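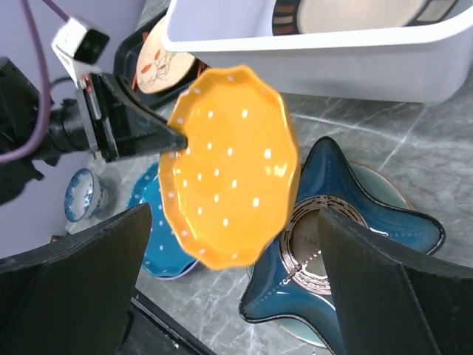 Bostberg, June

I have been buying second-hand crockery for long enough to have opinions on it, so I am putting a few of them down before I do another cupboard clear-out.

Most of mine comes from the Monday market behind the station. Paraschiva Manole has the stall nearest the bicycle racks and keeps odd plates in banana boxes, priced at 2 each whatever they are. Sets go on the table and cost more. I stopped buying sets years ago. You break one in the first month and then spend a long time looking for a replacement that never quite matches.

Odd plates are easier to live with. I like a wavy rim and I like spots, and yellow or orange does well with plain food such as rice or boiled potatoes. Dark blue looks good in the box and makes soup look grey.

Check for hairline cracks before you pay. Hold the plate up, tap the edge with a knuckle and listen. A sound one rings and a cracked one gives a dull clack. Run a finger round the underside as well, where chips tend to go unnoticed. A small chip on the foot doesn't bother me. One on the rim does.

Old glazes are another matter. Annelore Haberkorn used to work in a pottery at Mirkever and told me she won't eat off anything bright and old if she doesn't know where it was made, as some of the colours had lead in them. I have kept to that. Three of my favourites now sit under plant pots.

For tea stains I use bicarbonate of soda made into a paste, left on for 20 minutes and rinsed. Grey cutlery marks need something stronger and I usually leave them.

Storage is the part I haven't solved. Plates with uneven rims don't stack well, and mine lean. I tried a wire rack from Tănase, the hardware shop, but the slots were too narrow for anything deep. At present they are in two short piles with kitchen paper between them, and the big serving dish lives on top of the fridge.

The market moves to the car park in July while they dig up the square. Paraschiva says she will be by the ticket machine.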